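레킨 3층

재생 버튼을 누르면 손가락이 닫히는 시점이 늘 세 프레임 늦었다. 나는 그것을 월요일부터 보고 있었다.

레킨의 사무실은 3층에 있고, 한쪽 벽이 벽돌이다. 나는 그 벽을 등지고 앉아 로그를 읽는다. 내 일은 수집된 조작 데이터를 정책 학습에 쓸 수 있는 모양으로 바꾸는 것이다. 영상이 있고, 그리퍼의 위치와 자세가 있고, 손가락 사이의 폭이 있다. 세 가지가 같은 시계를 따라야 한다. 같은 시계를 따르지 않으면 모델은 물건이 아직 닿지 않은 곳에서 손을 닫는 법을 배운다. 모델은 불평하지 않고 그대로 배운다.

발타는 우리가 쓰는 계획기의 이름이다. 목표 자세를 주면 팔이 갈 길을 낸다. 제루알리는 그 위에 얹힌 정책이고, 영상을 보고 다음에 손이 어디에 있어야 하는지를 말한다. 둘 다 내가 오기 전에 이름이 붙어 있었다. 누가 붙였는지 물어본 적이 있는데, 선배는 모른다고 했고 옆자리는 선배가 붙였다고 했다.

문제가 된 것은 제루알리였다. 지난번 학습본은 컵을 잡을 때 컵 앞에서 손가락을 한 번 오므렸다가 다시 벌렸다. 성공은 했다. 잡기는 잡았다. 그런데 매번 그렇게 했다. 팀장은 영상을 두 번 돌려 보고 버릇이 생겼다고 말했다. 나는 버릇이라는 말이 마음에 걸렸다. 버릇은 어디선가 와야 하는 것이고, 올 곳은 데이터밖에 없었다.

그래서 에피소드를 하나씩 열기 시작했다. 전체가 500개였다. 자동 검사는 모두 통과로 나와 있었다. 프레임 누락 없음, 자세 추적 끊김 없음, 손가락 폭 범위 정상. 검사 코드는 내가 짠 것이어서 무엇을 보지 않는지도 내가 제일 잘 알았다. 그 코드는 각 값이 제자리에 있는지만 보고, 값끼리 서로 맞는지는 보지 않았다.

처음에는 눈으로 했다. 영상을 한 칸씩 넘기면서 손가락이 움직이기 시작하는 칸을 찾고, 폭 그래프가 꺾이는 칸을 찾아 표에 적었다. 오전이 그렇게 갔다. 점심을 먹고 와서도 같은 일을 했다. 영상 속의 손가락은 이미 물건에 닿아 있는데 그래프는 아직 평평했다. 다음 것도 그랬다. 그다음 것은 맞았다. 그다음은 다시 늦었다.

늦은 것과 맞은 것이 섞여 있다는 점이 나빴다. 전부 늦었다면 전부 당기면 된다. 섞여 있으면 모델은 두 가지를 다 배우고, 어느 쪽인지 모를 때 그 중간을 낸다. 한 번 오므렸다가 다시 벌리는 손이 바로 그 중간일 수 있었다.

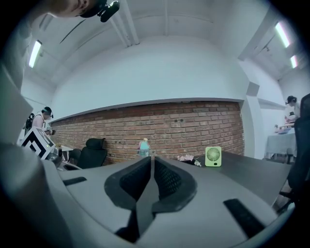 저녁에 선배가 내 자리로 와서 표를 보았다. 선배는 표의 아래쪽까지 내려갔다가 다시 위로 올라왔다.

"시계를 언제 맞추지?"

"수집 프로그램을 켤 때요."

"그다음에는?"

"안 맞춥니다."

선배는 의자를 끌어다 앉았다. 그러고는 에피소드를 수집 시각 순서로 다시 정렬해 보라고 했다. 나는 번호 순서로만 보고 있었다. 번호는 변환할 때 붙는 것이고, 변환은 여러 프로세스가 나눠서 하기 때문에 번호에는 시간이 들어 있지 않다. 알고 있던 사실인데 표를 만들 때는 떠올리지 못했다.

정렬하니 모양이 나왔다. 프로그램을 켠 직후의 에피소드는 맞았고, 오래 켜 둘수록 늦어졌다. 그러다 프로그램을 다시 켠 자리에서 뚝 떨어져 영으로 돌아왔고, 거기서부터 또 올라갔다. 톱니였다. 선배는 톱니를 한참 보더니 집에 가자고 했다. 나는 조금 더 있겠다고 했다.

손가락 폭을 읽는 쪽은 작은 보드였고, 보드에는 자기 시계가 있었다. 영상은 수집용 컴퓨터의 시계를 썼다. 두 시계는 출발할 때만 악수를 하고 그 뒤로는 따로 걸었다. 차이는 아주 작았지만 한나절을 켜 두면 쌓였다. 1월에 수집 프로그램을 비르너로 바꾸면서 주기적으로 시각을 다시 맞추던 부분이 빠졌다. 변경 기록에는 '사용하지 않는 스레드 정리'라고 적혀 있었다. 작성자는 나였다.

나는 그 줄을 읽고 나서 물을 마시러 갔다. 정수기 옆 달력은 아직 지난달이었다. 돌아와서 같은 줄을 또 읽었다. 그 스레드를 지운 날을 기억해 보려고 했지만 기억나지 않았다. 호출하는 곳이 보이지 않아서 지웠을 것이다. 호출은 설정 파일에서 이름으로 하고 있었고, 내가 쓰는 검색은 설정 파일을 빼놓고 도는 것이었다.

밤에 보정 코드를 썼다. 원리는 간단했다. 영상에서 두 손가락의 간격을 추정하고, 추정한 곡선을 폭 기록 옆에 놓고 밀어 보면서 가장 잘 겹치는 곳을 찾는다. 찾은 만큼 당긴다. 간격 추정이 정밀할 필요는 없었다. 언제 움직이기 시작해서 언제 멈추는지만 나오면 되었다. 물건이 손가락을 가리는 구간에서는 추정이 흔들렸고, 그런 구간은 가중치를 낮추었다.

처음 돌린 결과는 엉뚱했다. 어떤 에피소드는 반대 방향으로 한참을 밀었다. 열어 보니 같은 물건을 몇 번이나 잡았다 놓는 에피소드였다. 잡는 동작이 되풀이되니까 한 번 밀려서 겹쳐도 점수가 높았다. 미는 범위를 좁게 묶고, 앞뒤 에피소드와 갑자기 달라지지 못하게 했다. 시계는 천천히 벌어지는 것이니까 추정도 천천히 변해야 했다. 그렇게 고치고 다시 돌렸을 때 톱니가 깨끗하게 그려졌다. 한 톱니의 기울기는 다음 톱니의 기울기와 같았다.

밀린 것은 286개였다. 생각보다 많았다. 나는 그 수를 메모장에 적고, 옆에 변경 기록의 해시를 적었다.

5월 28일 아침 회의에서 이야기했다. 원인이 무엇이고 언제부터이며 누가 바꾸었는지를 순서대로 말했다. 누가 바꾸었는지를 말할 때 목소리가 조금 작아졌던 것 같다. 팀장은 보정으로 살릴 수 있느냐고 물었고, 나는 살릴 수 있다고 했다. 팀장은 그러면 살리고, 수집 쪽도 고치고, 검사에 넣으라고 했다. 그러고는 다음 안건으로 넘어갔다. 다음 안건은 발타가 팔꿈치를 책상 모서리에 너무 가깝게 지나가게 한다는 것이었다. 나는 그 이야기를 거의 듣지 못했다.

회의실을 나오면서 선배가 그 스레드의 리뷰를 자기가 했다고 말했다. 나는 몰랐다고 했다. 선배는 기록에 있다고, 승인까지 4분 걸렸더라고 했다. 선배도 어젯밤에 찾아본 모양이었다.

수집 쪽은 오후에 고쳤다. 지운 코드를 그대로 되살리지는 않았다. 되살리면 또 누군가가 쓰지 않는 코드라고 생각할 것 같았다. 시각 맞추기를 수집 루프 안으로 옮기고, 맞출 때마다 차이를 기록에 남기게 했다. 차이가 정한 값을 넘으면 에피소드를 저장하지 않고 멈춘다. 멈추는 것이 싫다는 의견이 있었다. 한참 시연을 하다가 멈추면 하던 사람이 짜증이 난다는 것이었다. 나는 경고만 띄우는 쪽도 생각해 보았지만, 경고는 나도 읽지 않는다. 멈추는 쪽으로 두었다.

검사에는 겹침 점수를 넣었다. 보정할 때 쓴 것과 같은 함수인데 당기지는 않고 점수만 낸다. 점수가 낮은 에피소드는 따로 모여서 사람이 열어 보게 된다. 첫날 모인 것들은 대부분 손가락이 거의 움직이지 않는 에피소드였다. 움직이지 않으면 맞출 것도 없다. 그런 것은 판정 보류로 따로 뺐다.

보정한 데이터로 제루알리를 다시 학습시켰다. 하룻밤이 걸렸다. 그동안 나는 집에서 자지 못하고 휴대전화로 손실 곡선을 보았다. 손실은 지난번보다 조금 낮았다. 조금 낮은 것으로는 아무것도 알 수 없었다. 잘못된 데이터로도 손실은 잘 내려갔다. 400 밀리초 앞을 예측한 손가락 폭을 따로 그려 보았는데, 컵 앞에서 움푹 꺼지던 자리가 평평했다. 나는 휴대전화를 엎어 놓았다가 다시 들어서 한 번 더 보았다.

다음 날 실제 팔에 올렸다. 선배가 비상정지 버튼을 쥐고 섰고 내가 실행했다. 발타가 길을 내고, 팔이 책상 위로 내려갔다. 손가락은 벌린 채로 컵까지 갔다. 컵 옆에서 잠깐 머물더니 닫혔다. 들어 올렸다. 옮겨서 내려놓았다.

"다시."

선배가 말했다. 컵을 다른 자리에 놓고 다시 했다. 손가락은 이번에도 벌린 채로 갔다. 세 번째에는 컵을 놓쳤다. 너무 위를 잡아서 미끄러진 것인데, 오므렸다 벌리는 일은 없었다. 선배는 놓친 컵을 집어 책상에 세워 놓고, 높이는 또 왜 틀리느냐고 물었다.

높이라면 짚이는 데가 있었다. 컵 영상은 거의 같은 높이의 책상에서 찍었고, 팔이 있는 책상은 그보다 조금 낮다. 좌표를 어디에 대고 재느냐의 문제일 수도 있고, 데이터가 한쪽으로 쏠린 문제일 수도 있었다. 나는 두 가지를 다 말했다. 선배는 어느 쪽이냐고 묻지 않고 버튼을 책상에 내려놓았다.

자리로 돌아와서 보정 전 데이터를 지우려다가 지우지 않았다. 폴더 이름 끝에 날짜를 붙이고 읽기 전용으로 바꾸었다. 설명 파일도 하나 넣었다. 무엇이 틀렸고 어느 변경에서 시작되었는지 네 줄로 적고, 마지막에 내 아이디를 썼다. 그리고 높이를 보려고 새 표를 열었다. 이번에는 첫 열에 수집 시각을 넣었다.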